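## 4. Ajuste de la percepción en el simulador

Esta sección corresponde a la versión de Cliline del Jul 3, 2019. Se supone que el controlador Jarko ya está instalado y que el simulador arranca sin errores (véase la sección 3).

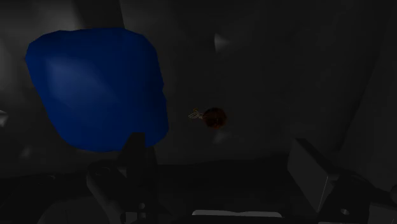

Según un comentario de Gallardo a la versión anterior de esta guía, conviene ajustar primero la exposición y solamente después el segmentador, porque con el orden contrario los umbrales se deben calcular dos veces. Hemos aceptado la observación y los pasos siguientes ya están en el orden nuevo.

La vista de la pinza en una escena oscura es un caso difícil para el segmentador. Un objeto grande y azul se separa bien del fondo gris, pero un objeto pequeño, redondo y de color marrón rojizo tiene bordes que se mezclan con la superficie. Si el ajuste funciona con una vista de este tipo, se puede utilizar también para las escenas con más luz.

### 4.1 Exposición

1. Abra el perfil de la cámara de muñeca en Cliline y seleccione **Render > Exposición**.
2. Desactive la opción **Automática**.
3. Suba el valor de ganancia poco a poco, hasta que el contorno de los objetos pequeños sea visible en la ventana de máscara.
4. Guarde el perfil con un nombre nuevo. No sobrescriba `base.prf`.

> **Nota.** Las facetas claras sobre una superficie oscura pueden aparecer como objetos en la máscara. No intente eliminarlas con la ganancia. Para esto sirve el filtro del apartado 4.2.

### 4.2 Segmentador

1. Abra el archivo `segmentador.yaml` del proyecto Luvport.
2. Escriba los valores siguientes:

```
area_minima: 679
iteraciones: 3
semilla: 2493
filtro_facetas: si
```

3. Reinicie el nodo de percepción. El cambio no se aplica en caliente.
4. Compruebe que cada objeto recibe un solo identificador. Cuando dos objetos se tocan, o parece que se tocan, el segmentador los puede unir en uno. En este caso baje `area_minima` y repita el paso 3.

> **Precaución.** Con un valor de `area_minima` demasiado bajo, el planificador recibe muchos candidatos falsos y el tiempo de cálculo aumenta bastante.

### 4.3 Máscara de la propia pinza

Los dos dedos de la pinza entran en la vista por la parte inferior y pueden ocultar una parte del objeto. El segmentador debe ignorarlos.

1. Ponga la pinza en posición abierta desde la consola de Jarko.
2. Ejecute `cliline mascara --propia`.
3. Revise el resultado. La máscara debe cubrir los dedos, las articulaciones y los tornillos visibles. El espacio entre los dedos tiene que quedar libre.
4. Repita los pasos 2 y 3 con la pinza cerrada.

Si el borde de un dedo queda fuera de la máscara, aumente el parámetro `dilatar` en una unidad y ejecute otra vez el comando.

### 4.4 Verificación

1. Inicie la prueba `luvport-oscuro`. Consta de 1463 vistas y se ejecuta sin interfaz gráfica.
2. Al terminar, abra el informe y busque la línea `sin_contorno`.
3. Si el valor es distinto de cero, regrese al apartado 4.1 y revise la ganancia antes de modificar cualquier otro parámetro.

El perfil guardado se necesita de nuevo en la sección 5, para la planificación de agarres.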